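Fuel Station Walk-Through, Spring Round
Station: Justmont Road, ethanol blend dispensers and storage
Walked by: Shirley Penner
With: Tanner Kennedy, station side

Thanks to Tanner for getting up early and for the coffee. I've put my comments under each item as usual, and I do go on, so if you only want the results, read the first line of each and skip the rest.

1. Blend labels on dispensers
OK, with one to fix.
Labels are at eye height and readable on every dispenser except number 4, where the orange has faded so badly in the sun that a customer in a hurry could easily take it for the regular grade. Tanner has new ones in the office drawer. Please wipe the panel down well before sticking the new one on, or we'll be peeling it off again by fall!

2. Hanging hardware (hoses, nozzles, breakaways)
OK.
Hoses are in nice shape, no cracking or soft spots. The breakaways were changed in April and the tags are filled out properly, which I was so glad to see after the trouble we had at the Chisholm station.

3. Under-dispenser sumps
Needs attention.
Two of the sumps had liquid in the bottom. Tanner thinks it's rainwater from the last storm, and he may well be right, but please pump them out and look again in 6 days. If there's liquid again and no rain, call me at home, I mean it.

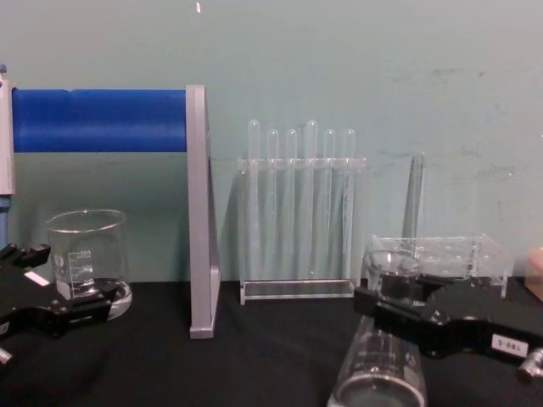
4. Water check on the blend tank
OK.
Water is the thing that worries me most with ethanol blends, as anyone who has ridden along with me knows by now. The stick reading was clean and the paste didn't change color. We still pull a sample for Solange Chan to look at, and I'd ask everybody to set the bottle down on a dark cover, like the black tabletop by the blue bar, and hold something pale behind it, so that any haze or layer has a chance to show. Write the tank number on the bottle and not on the cap, please. Caps get swapped.

5. Fill ports and spill buckets
OK, with a comment.
Buckets are clean and dry, and the lids seat all the way down. The paint on the blend fill cover is wearing thin. It's still clear enough for a driver to tell which is which, but I'd put it on the list before winter.

6. Tank and pipe compatibility papers
Incomplete.
The binder has the letter for the tank and the one for the Brolix sealant. I could not find one for the Flakero gaskets. Gaétan Hiebert was sure he'd mailed it, so it may be sitting in a pile somewhere. Everything else was in order, all 47 pages, and whoever put in the dividers has my thanks.

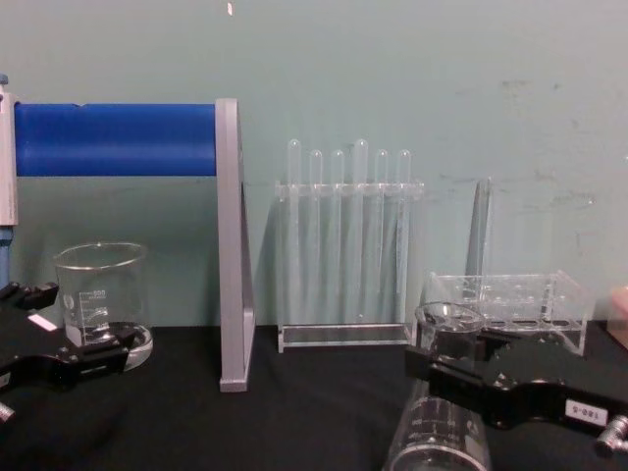 Glassware and clear racks along the back of the table.

7. Fire extinguishers and emergency shutoff
OK.
Extinguishers are charged and tagged. The shutoff sign had a display of windshield fluid stacked in front of it, and Tanner moved it while I stood there. I know floor space is tight, but that sign has to be seen from the register and from the pumps both.

8. Clerk training
Mostly OK.
I talked with Efthymia Petridis at the register, and she knew just what to do for a small spill and who to call for a big one. She asked a very good question about customers filling lawn mower cans with the higher blend.
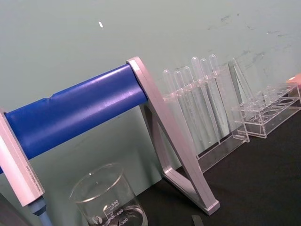
I told her to point them to the regular pump and to the small engine note on the window, and that she can't be expected to chase anybody across the lot. We could use a bigger note, though. The one up there now is almost hidden by the lottery poster.

Still open: label on dispenser 4, both sumps, gasket letter, bigger window note. Tanner, send me a line as each one gets done and I'll sign them off as they come in.

S. Penner
26/11/2001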